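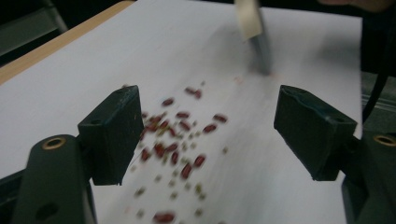 Buying a gripper for sorting and sweeping jobs: what to budget for

Dry goods are a cheap way to find out what a gripper can do before you spend much on one. Kidney beans, mung beans and a sheet of white paper cost next to nothing, and they show up weak points that a wooden block won't. These tips are for anyone fitting out a bench at home or in a small workshop for the first time.

Start with the job

Write down the smallest thing you need to pick up and the largest. If the smallest is a mung bean, wide flat pads will struggle and you should price narrow tips as well. If you only want to push small items into a heap, you may not need to grip them at all. A brush held in the fingers will do it, and a brush is a lot cheaper than a better gripper.

Hand-held or on an arm

A hand-held gripper lets you try the task yourself before paying for an arm. You learn how wide the fingers have to open, what angle suits the tool and how much room you need over the table. We used one for two months before ordering anything bigger, and changed our minds on the arm because of it. The one we had first picked could not reach the far side of the bench.

Two quotes compared

We had one quote from Lonell at 1570 and one from Plellard at 2629, both in pounds and both for a small arm with a basic two-finger gripper. The dearer one included delivery, a spare set of fingers and a year of repairs. The cheaper one had none of these. Ask for the same list from each seller and put the prices side by side, or you will be comparing different things.

Check these before you order:
Price of replacement pads, and whether they are sold singly
Length of the cable, and what a longer one costs
Weight the gripper can hold at full reach
Who pays the return postage on a repair
Whether the screws are a standard size

Things people leave out of the budget

Lighting. A dim bench makes small items hard to pick out, for you and for any camera. Put a lamp on each side so that your own hand doesn't throw a shadow over the work.

Cable clips. Leave enough slack for the full movement, then clip the rest to the table edge or a stand.

Paper and trays. White paper is good for seeing dark beans, but light things will roll straight off it. A shallow tray with a lip saves time on the floor afterwards.

Hand tools. Buy two of any brush you plan to use. Thick handles are easier to hold than thin ones, and a strip of rubber tape helps on smooth plastic. Salten sells the tape in short rolls.

Your own time. Washington Fagundes, who set up our second bench, put down 14 hours for it and used all of them. Half went on the table being slightly out of level.

Second-hand

Worth a look for arms, less so for grippers. Hwang had a used arm in May for about half the new price and it has been fine. With a used gripper, open and close it slowly and feel for grit or play in the joints. Look at the holes where the arms pivot. If they have gone oval, leave it.

Keep the receipt and the box until the return period is over.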